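This site uses cookies to remember your language and the contents of your quote list. By continuing to browse you accept our use of cookies. Accept all | Manage settings

Hirkero Inhibition Zone Reader, Bench Model

The Hirkero is a bench reader for disk diffusion plates. It measures the clear zone around each antibiotic disk and saves the diameter with the plate number. Bouvier builds it for small fish health and food safety labs that run susceptibility tests on bacteria from ponds, hatcheries and processing plants, and that still read their plates with a ruler.

How it works

Set the plate upside down on the stage and close the lid. The reader finds the disks, measures each zone to a tenth of a millimeter and shows the results on the screen. The user confirms or corrects each reading before it is saved. Hazy edges, double zones and swarming growth are flagged for a manual check — the reader will not guess at them.

A plate takes some 8 seconds to read. Mueller-Hinton agar and the diluted version used for many fish isolates are both supported. Blood agar is read from the top with the lid off, using the second light setting.

Breakpoint tables

The reader ships with blank tables. Your lab enters the breakpoints or cutoff values it has chosen to follow, and a supervisor password locks them. Many fish pathogens have no agreed breakpoint, and for these the report gives the diameter alone. Tables can be set up by species and by incubation temperature, so a cold-water isolate read at 44 hours is kept apart from one read at 24.

What is in the box

Reader with lid and power supply
Plate inserts, 90 mm and 100 mm
Calibration plate with certificate
USB cable and printed manual

The square plate insert, the barcode wand and the dust cover are sold separately.

Field trial

Olanrewaju Ekpo ran the trial unit for three months at the Gastwood hatchery lab, where 67 plates were read both by hand and on the Hirkero. Most of the differences came from oxytetracycline disks with fuzzy edges. The flagging rule was tightened after his report, and readers shipped since March have the new version. Older units can be updated over USB.

Care and cleaning

Wipe the stage with 70 percent alcohol after each session. Do not use bleach on the glass. The inserts lift out and can be washed by hand in mild detergent, but they will warp in an autoclave. Wash the dust cover on a cool cycle and let it dry fully before putting it back.
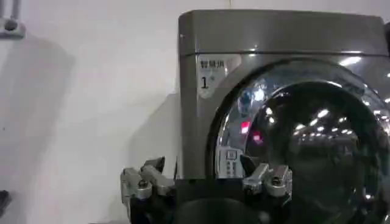 Run the calibration plate once a week and after the reader has been moved. If a reading is off by more than half a millimeter, clean the glass and try again. If it is still off, contact service before reading more plates.

Service and ordering

Readers are repaired at our Triltville workshop. Nele Dewulf handles service bookings and loan units, and Nuno Fonseca answers questions about breakpoint tables and data export. Current lead time is 4 weeks — longer for the square plate insert. The warranty covers parts and labor for 3 years. Lamps are included, scratched glass is not.

Please give the serial number when you write. It is on the underside, next to the power socket.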